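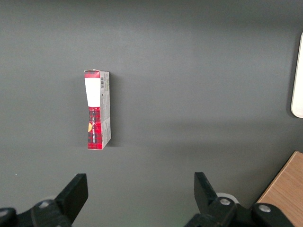 腕部相机视角：夹爪张开，纸盒立在前方偏左一点的位置。

从零开始录一套桌面抓取示教数据（双臂版）

上一篇写完标定之后，留言里催得最多的就是“到底怎么录数据”。好吧，这篇就只讲录数据，训练的事往后放。我自己从五月开始录这套桌面任务，到现在能用的一共312条，中间扔掉的我没脸数。下面按我平时的顺序来，你照着做一遍，应该能比我第一次少走不少弯路。

先说清楚我用的东西：两条机械臂，各带一个二指夹爪，手腕上有小相机，旁边再架一台固定相机看全局。遥操作用的是主从臂，录制软件是我们组里自己攒的一个小工具，叫Skeltix，界面丑得要命，但是不丢帧，我就忍了。你用别的软件完全没问题，只要每一帧能同时存下各路图像、关节角、夹爪开合和动作指令就行。

一、先把任务写成一句话

别笑，这一步我跳过，后来重录了整整一个下午。

任务描述越含糊，录出来的数据就越乱。比如“收拾桌子”，听着很自然，可是先拿哪个？放哪儿？瓶子扶不扶正？两个人来录就会有两种录法，模型学到最后在中间犹豫，夹爪悬在半空抖啊抖，特别气人。

我现在每个任务只写一句话，动词、物体、终点都写死：

把纸盒放进托盘。
把海绵放进托盘。
把瓶子放进托盘。
拉开上层抽屉。

一共4个任务，每个单独成一组。想要长任务也可以，先把短的录扎实，再去录连贯的版本。Perrine Riviere跟我持不同意见，她喜欢一上来就录长的，然后在时间轴上切段，她切得又快又准，我切得头晕眼花，所以还是老老实实分开录（你要是有耐心，可以试试她那种）。

写完以后再补上“怎样算完成”。我的标准是：物体整个在托盘里面，夹爪已经松开，手臂退到不碰任何东西的位置。抽屉那个任务，我写的是抽屉拉开、夹爪离开把手。少了最后“退开”这一截，模型会学到放完东西就愣在原地，后面接什么动作都别扭。

二、桌面怎么摆

我用的是深灰色哑光桌面，反光少，颜色也不抢。桌上放什么，取决于你的任务，不过有几个习惯可以提前养成。

第一，要抓的东西形状差得开一点。一个立着的盒子、一个躺着的瓶子、一块软的海绵，三种抓法完全不一样，放在同一套数据里很划算。全是方块的话，练出来的策略碰见圆的就傻眼了。

第二，没轮到的东西也留在桌上！我刚开始特别爱干净，录盒子的时候就把别的全收走，结果测试时桌上多了块海绵，手臂直接奔着海绵去了。现在每一条都让其他物体在场，位置也跟着换。

第三，终点别总在同一个地方。托盘我会挪，挪得不多，左右前后各来一点。大件（比如抽屉柜）我基本不动，只有换组的时候才重新放。

第四，看看线。腕部相机的线、夹爪的线，绕来绕去的，手臂转到底的时候会不会绷住、会不会扫到桌上的瓶子，空跑一遍就知道了。桌面上的线尽量理到边上去，别横在夹爪要走的路上。

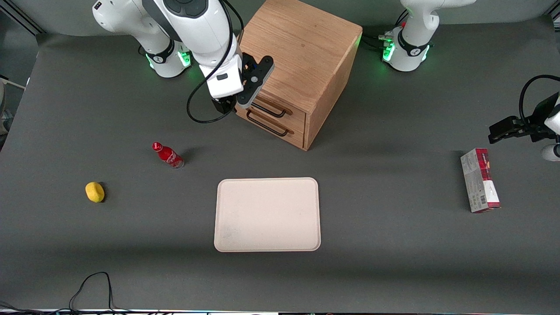

固定相机视角：纸盒、瓶子、海绵、托盘和双层抽屉柜同时在桌上，左边那条是机器人的右臂。

说到左右，必须唠叨一句。固定相机的朝向和机器人自己的朝向不一定一样，像我这个角度，机器人的右臂在画面左侧，左臂在画面右侧。通道命名请一律按机器人自己的左右来，文件里写right_wrist，就真的是右臂手腕上那一路。Fergal Quinlan有一次按画面左右给接口贴了标签，我们两个对着回放看了半天，怎么看怎么觉得手臂在演哑剧，最后发现就是两路反了。

三、相机检查，每次开录前都做

我把这一段写得细一点，毕竟图像坏了，后面做什么都白搭。

先看腕部相机。把夹爪张到最大，移到物体前方，两根手指都应该进画面，中间留出的空当要能看见物体。手指不进画面的话，模型很难判断自己离东西还有多远；手指占得太多，物体一靠近就被挡得差不多了。我的习惯是两个指垫从画面下方两侧伸进来，中间空着一大块。

然后慢慢往前送，看物体会不会在最后那一小段忽然变糊。小相机对焦距离有限，糊一点没关系，糊到看不出边缘就得调。盒子这种印着花纹的东西特别适合用来检查，色块的边清不清楚一眼就能看出来。印在上面的小字看不清不要紧，我们又不是让机械臂读说明书。

再看固定相机。要录的物体全得在画面里，任务会用到的夹爪动作也要看得到。两条臂的上半截伸出画面没什么关系，但是物体和终点千万别贴着边。你可以拿盒子沿着准备摆放的区域边缘走一圈，回放看看有没有哪个角消失了。

曝光和白平衡全部锁死。自动曝光真的会害人，白色的臂壳一晃进来，整个画面跟着变暗，同一个红色前后能差出两个颜色。锁好之后顺手存一张参考图，第二次开工时拿来对一下，相机有没有被谁碰歪，叠在一起看就清楚了。

最后是时间戳。各路图像跟关节数据要对得上。我用的是土办法：夹爪快速开合两下，然后看图像里手指动的那一帧和数据里开合值变化的那一帧差多少。差一点点可以补偿，要是忽大忽小，就别录了，先查USB口和带宽。Arkska那台旧主机上我就栽过，所有相机插在同一个集线器上，前几条都好好的，录着录着就开始飘。

四、正式录一条

好了，终于可以动手了。一条示教我分成这么几段：

起始。两条臂都回到固定的起始姿态，停一小会儿再动。不用很久，够你把手在主臂上放稳就行。

接近。别冲，也别蹭。速度保持均匀，路线尽量自然。快到物体的时候稍微慢下来，让物体落在两指之间的空当里。如果物体偏在一边（盒子偏左就很常见），先平移把它对正，再往前，不要一边斜着插过去一边转手腕，那样的动作你自己复现都费劲，更别说让模型学。

抓取。指垫合上，停一拍，再抬。这一拍特别重要！夹爪闭合需要时间，人急着抬手，数据里就会出现“还没夹住就开始往上走”的片段，模型学得可快了，坏习惯它总是学得最快。

搬运。抬起来的高度够越过托盘的边就可以，不必举得老高。路上别在半空改主意，改了主意的那条我一般直接重录。

放下。到托盘上方先停稳，再往下，接触之后松开。立着的盒子能不能继续立着，看你怎么定规则，我的规则是倒了也算，只要整个在托盘里。你要是要求它必须立着，任务那句话里就得写上。

退开。往上退，别横着扫出去。然后回起始姿态，停止录制。

抽屉稍微不同。手指先对准把手，两指分别到把手的上下两侧，合上以后沿着抽屉滑动的方向直着往外带。我最初老是带着一点弧度拉，柜子会跟着转，后来就在主臂旁边贴了条胶带当参照，手顺着胶带走，立刻好多了。另外上下两层的把手长得一样，录的时候一定要认准层，文件名里也写上层。

五、位置怎么变

变化太少，模型只会背一个位置；变化太多，每个位置又只有可怜的一条。我的做法是把桌面可用区域粗粗分成几块，每块里面随手放，朝向也随手转。盒子有时候正面朝相机，有时候侧面朝相机，瓶子的瓶盖朝哪边都可以。一轮录下来每块都要轮到，录完一块就在纸上划掉。用纸就好，我试过做表格，手上抓着主臂根本腾不出来敲键盘。

换位置的时候人手要伸进去，所以先停录制，摆好，手完全离开，再开始下一条。听起来像废话，可是你去翻翻自己的数据，我打赌有手。

双臂的话还有个问题：哪条臂去拿？我定的是离谁近谁去，中间地带统一给右臂。不用的那条停在起始姿态别乱动。这条规则也写进任务说明里，不然换个操作的人，中间地带就又乱了。

还有光。我会拉开窗帘录一部分，拉上再录一部分，阴影的深浅不一样。这个变化很便宜，不录白不录。

六、失败的要不要留

看你怎么用。纯模仿学习，我只留成功的，但“抓第一次没抓到，退一点，重新对准，抓到了”这种，我会留下来，而且单独打标记recovery。这类片段挺宝贵的，测试的时候夹爪难免会抓空，没见过补救动作的策略就会假装自己抓到了，然后空着手一脸自信地往托盘走……

下面这些我直接删：

录制中途有人碰了桌子或者相机。
主臂跟从臂之间突然跳了一下。
任意一路图像缺了一段。
物体被推出了固定相机能看到的范围。
操作的人说了“哎呀”。（说真的，凡是我哎呀过的那条，回放基本都没法用。）

删之前先挪到另一个文件夹里放着，隔天再清。Pádraig Mac an tSaoi有一回手滑，把整组好的当坏的删了，从那以后我们都改成先挪后删。

七、边录边检查

千万别闷头录一整天再看。我每录完一小批就做2件事。

先是快速回放，倍速看固定相机，再随机抽几条看腕部相机。重点看抓取前后那几秒，物体是不是一直在两指之间，合上的时候有没有被手指推歪。

然后把动作曲线画出来。同一个任务的曲线不需要一模一样，可是节奏应该差不多。要是有一条特别长，多半是中间走神停住了；夹爪开合曲线来回跳好几次的，多半是在那儿犹豫。停顿我会剪掉开头结尾多余的部分，中间的停顿不剪，剪了动作会断，宁可重录。

还有一个很好用的土招：录了一小半就先训一个很糙的模型，放到真机上跑跑看。跑得烂没关系，看它烂在哪儿。我那次是盒子一放到右边它就够不准，回去一翻纸，右边那块果然只划掉了一点点。补录一轮，比埋头多录一大堆有用多了。跑的时候手放在急停上，速度限低，这个不用我多说吧。

八、命名和备注

文件名我用“任务_操作人_序号”，其余的信息全放进一个同名的文本里，包括：任务那句话的原文，用的哪条臂，桌上有哪些物体，窗帘开没开，有没有recovery标记，相机参数有没有改过。

物体的叫法也要统一。同样一个纸盒，有人写box，有人写carton，有人写红格子那个，合并的时候真的想哭。开工前定好一张词表，一个东西就一个名字。如果你的策略要吃语言指令，可以之后再统一加同义说法，录制的时候千万别自由发挥。

备份我就不展开了，当天录的当天拷走，拷完随便打开一条确认能播。

几个常被问到的

“一个人能录吗？”能，我大部分时候就是一个人。只是换物体位置要站起来坐下去，腰比较惨。有人帮忙摆东西的话快很多，但摆的人最好也看过任务说明，不然他会下意识把东西摆在好抓的地方。

“操作的人要固定吗？”刚开始固定一个，等流程顺了再加人。加人之前先让新人空练，练到不用低头看主臂为止。

“海绵老是被夹扁怎么办？”夹扁没事，能松开恢复就行。夹得太狠就把夹爪的力限调小，调完记得写进备注，别跟前面的混在一组里。

“瓶子会滚。”会的。从两侧轻轻靠上去，先让两根指垫都到位再合，别用一根手指去顶它。实在顶跑了就跟过去重新对准，算进recovery里。

“固定相机一定要吗，只用腕部行不行？”抓取那几秒腕部视角就很够用，可一旦手臂转过去，目标就不在视野里了，找托盘会很吃力。我两种都留着，训练时想去掉哪一路随时可以去掉，没录的可补不回来。

下一篇写怎么把这些数据整理成训练能直接读的格式，还有我那个切段脚本，等我把里面骂人的注释删干净就放上来。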